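Fórum Casa & Obras > Climatização e canalização > Contratos de manutenção: alguém renovou?

Tópico aberto por tubo_roto, 22 de fevereiro

Boas. Recebi a proposta de renovação da Uvness para a bomba de calor: 505 euros por ano, com duas visitas e "prioridade no atendimento". Em janeiro estive 19 dias à espera de um técnico, já com prioridade. Tremo só de pensar nos que não a têm.
Vale a pena continuar ou pago só quando avaria?
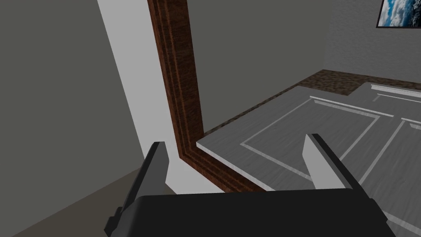
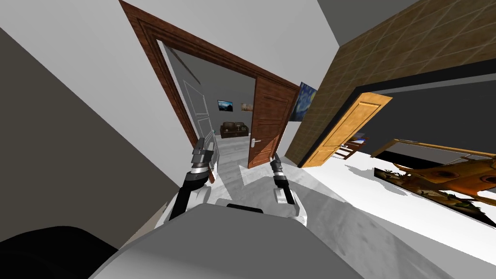
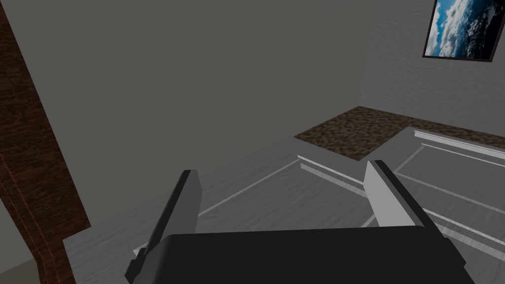 Resposta de marta_do_terceiro

Eu mudei para a Flidlow. 332 euros, uma visita, e o homem limpou os filtros, viu a pressão e até cumprimentou o cão. A diferença dá para muita camisola.

Resposta de sifao74

Discordo da Marta. Uma visita por ano não chega se a máquina também faz as águas quentes. A Flidlow é barata até precisares de uma peça, depois cobram 80 euros de deslocação e a peça vem de barco. A remos.

Resposta de marta_do_terceiro

sifao74, isso era no contrato antigo. No meu a deslocação está incluída, página quatro, letra miudinha mas está lá.

Resposta de Shahla Kiani

Trabalhei uns anos a instalar equipamentos Ollent e digo o mesmo a toda a gente: antes de renovar, leiam o que a garantia exige. Algumas pedem manutenção anual registada por técnico certificado. Sem o carimbo, adeus compressor. Qual é a marca da tua, tubo_roto?

Resposta de tubo_roto

É uma Arumugam, ainda na garantia. Fui ler o livrinho: pede uma visita anual registada. Uma. Ando portanto a pagar a segunda por simpatia.

Resposta de sifao74

Ou por prudência. Mas pronto, cada um sabe do seu duche frio.

Resposta de Shahla Kiani

Pede à Uvness preço só para uma visita, por escrito, e com prazo máximo de resposta em caso de avaria. Se não quiserem pôr o prazo, já tens a resposta.

Resposta de tubo_roto

Mandei agora o email. Responderam logo, automaticamente, a dizer que o meu pedido é prioritário.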